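# Sachbearbeitung Normen und Betriebsregeln für humanoide Roboter (m/w/d)

Puvow, Standort Costau, Kennziffer 1242
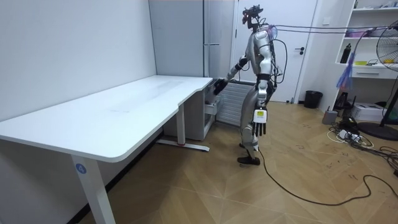 *Humanoider Roboter am Schubladenschrank neben Arbeitsplatz 4*

Die Prüfgruppe Costau erarbeitet Betriebsregeln für zweibeinige Roboter in büro- und wohnungsähnlichen Räumen. Grundlage sind ISO 12100 für die Risikobeurteilung und ISO 13482 für Assistenzroboter, ergänzt durch das hausinterne Regelwerk »Cludbridge« mit derzeit 19 Abschnitten. Für die Fortschreibung dieses Regelwerks ist zum März eine Stelle zu besetzen.

## Aufgaben

- Risikobeurteilungen für Greif- und Gehaufgaben an Möbeln erstellen und pflegen, insbesondere an Schubladen, Türen und Regalen
- Vorgaben zur Leitungsführung am Boden und über Kopf formulieren, einschließlich Zugentlastung und Stolperstellen
- Freigabeprotokolle vor Versuchsbeginn prüfen, Abweichungen dokumentieren und nachverfolgen
- Mindestabstände, Aufenthaltsbereiche und Zugriff auf den Not-Halt je Raum festlegen
- Bedienpersonal jährlich unterweisen
- Abstimmung mit dem Projektpartner Ruotsalainen zu Prüfverfahren und Begriffen

## Anforderungen

- Abgeschlossenes Studium oder Technikerausbildung in Mechatronik, Elektrotechnik, Maschinenbau oder Arbeitssicherheit
- Nachweisbare Erfahrung mit der Anwendung von Maschinensicherheitsnormen
- Fähigkeit, Regeltexte knapp und eindeutig zu verfassen
- Deutsch in Wort und Schrift sicher, Englisch zum Lesen von Normentexten

Erfahrung mit Gangregelung oder mehrfingrigen Händen ist erwünscht. Programmierkenntnisse werden nicht vorausgesetzt.

## Rahmenbedingungen

Der Beschäftigungsumfang beträgt 80 Prozent, eine Aufstockung kann nach der Probezeit beantragt werden. Die Stelle ist zunächst auf zwei Jahre befristet. Versuche finden ausschließlich vor Ort statt, Schreibarbeit ist an zwei Tagen pro Woche mobil möglich. Kein Schichtdienst.

## Bewerbung

Einzureichen sind Lebenslauf, Zeugnisse und eine selbst verfasste Arbeitsprobe von höchstens zwei Seiten, etwa eine Betriebsanweisung oder ein Auszug aus einer Risikobeurteilung. Vertrauliche Angaben sind vorab zu schwärzen. Alle Unterlagen bitte als eine PDF-Datei unter Angabe der Kennziffer über das Bewerbungsportal von Puvow hochladen. Das Auswahlgespräch dauert 90 Minuten und schließt eine Begehung des Versuchsraums ein. Reisekosten werden nach Vorlage der Belege erstattet.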